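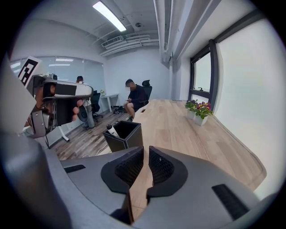
A machine that picks things up has to know how hard it is squeezing. People do this without thinking. When you hold an egg, your skin and muscles tell your brain to stop pressing before the shell breaks. A machine needs help to do the same job. The two fingers of a gripper often have soft or bumpy pads on the inside, such as the black honeycomb pads on the open gripper, which face each other across a narrow gap. Pads help the fingers keep hold of an object. They do not tell the machine when to stop.

What happened at Rarndale

At the Rarndale workshop, a gripper called the Drimska was being taught to lift small things from a table. One Wednesday, it picked up a plastic cup and did not stop closing. The cup cracked. The person working beside it, Guangming Yuan, pressed the red stop button and the fingers stopped moving. No one was hurt.

The Drimska had closed its fingers 3660 times before that day without breaking anything. A machine can work well for a long time and still develop a fault.

Finding the fault

The staff at Rarndale did not switch the gripper back on to see whether it would happen again. They unplugged it first. A label was tied to the plug so that everyone in the building would know it must not be used.

Engineers from Stesedell then opened the casing. Inside they found a force sensor. A force sensor is a small part that measures a push or a squeeze and sends the result to the computer as a number. The wire leading to the sensor had been bent many times and had broken inside its plastic cover. From the outside it looked perfectly sound.

With the wire broken, the computer received the number zero. It took this to mean that the fingers had not touched anything yet, and so it told them to keep closing. The computer followed its instructions correctly. The information it was given was wrong.

What was changed

The wire was replaced with a more flexible one, which is now checked after every 500 grips. The instructions in the computer were changed as well. If the sensor reads zero when the fingers should be touching something, the gripper stops and a light comes on. Engineers call this a fail-safe. It means that when a part breaks, the machine goes to its safest state.

The repaired gripper was tested for roughly 6 hours before it returned to work.

Rules for visitors

Children who visit the Munro Gallery to see grippers at work are asked to follow these 4 rules.

Keep your fingers away from the jaws, even when the machine is still.
Tie back long hair and tuck in loose sleeves.
Ask where the stop button is before the session begins.
Tell an adult at once if a machine makes a strange noise or moves when it should not.

Words to know

Gripper: the part of a machine that takes hold of an object.
Sensor: a part that measures something, such as heat, light or force.
Fault: a problem that stops a machine from working as it should.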